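4.2 Upright storage and the borrowed cup

The advice to store long-handled items upright in a small open container is repeated so often in the home organizing literature that it has come to be treated as a finding. We could not locate the study behind it. The Skistby guide recommends it for brushes, combs, spatulas and scissors alike, and the Editus checklist gives a household full marks for "vertical holding" without asking what is being held or whether it comes back to the same place the next day. Both seem to assume that a thing standing in a cup has been put away. We doubt that this can be assumed.

Our own material comes from 12 households in Pramgate, visited in June and again 16 weeks later. At the first visit we listed every open container that had been bought or kept for one purpose and was being used for another. There were 29 of these, and pen cups were the most common kind. A hairbrush was the item most often found in a pen cup that held no pens, which is why we treat that pairing separately. The sample is small, and the households had all agreed to let strangers look at their shelves, so they are unlikely to be typical.

Two features of the pairing matter. The first is the difference in shape. A paddle brush is wide at one end and narrow at the other, and a pen cup is sized for thin straight objects. In practice only the handle goes in. The paddle stays above the rim, and the brush leans, as in Figure 3b. The second is weight. Mesh cups are light, and the heavier end of the brush is the one left outside. Whether a given cup tips under a given brush depends on how long the handle is and how deep the cup is, and the guides mention neither.

Figure 3. Paddle hairbrush and black mesh pen cup. (a) Brush held in front of the cup. (b) Brush in the cup, handle down, bristled head above the rim.
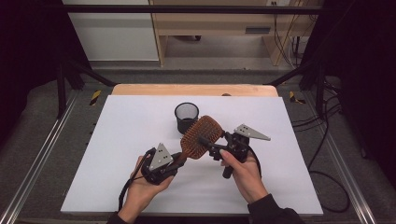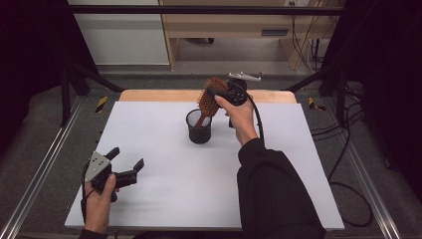
Corinne Aldewick
Research Associate, Domestic Storage Project

The case for the cup is easy to state. It takes up little room, the brush can be found by looking, and the bristles are kept off the tabletop. We accept the last of these. The other two are weaker than they sound. A brush lying flat beside a cup can also be found by looking, and a cup that holds one brush still takes up space when the brush is out. Respondents who praised the arrangement tended to praise how it looked. When asked whether it saved them time, most said they supposed so.

At the second visit, 8 of the borrowed containers were still holding the item we had recorded. The rest had gone back to their first use, had filled up with unrelated small things, or could not be found. It would be easy to call this a failure of the households, and the Editus scoring does just that. We read it differently. A container with no lid and no fixed contents invites whatever is nearest, and a pen cup on a dressing table will sooner or later get pens.

Some caution is needed with figures of this kind, ours included. A photograph of a brush leaning in a cup shows that the two can be combined. It does not show that the brush will still be there after breakfast, and it should not be counted as evidence that a surface is tidy. Several before-and-after pairs in the Skistby guide are used in exactly this way, with no note of how much time passed between them.

Kuipers, who sell a taller and heavier cup for the purpose, describe it as an answer to leaning. We did not test it and take no view on whether it works. A taller cup would cover more of the handle, but it would also have to be deep enough for the longest brush in the house, and none of our respondents had measured one. We return to purpose-made holders in Section 4.4, where the evidence is thinner still.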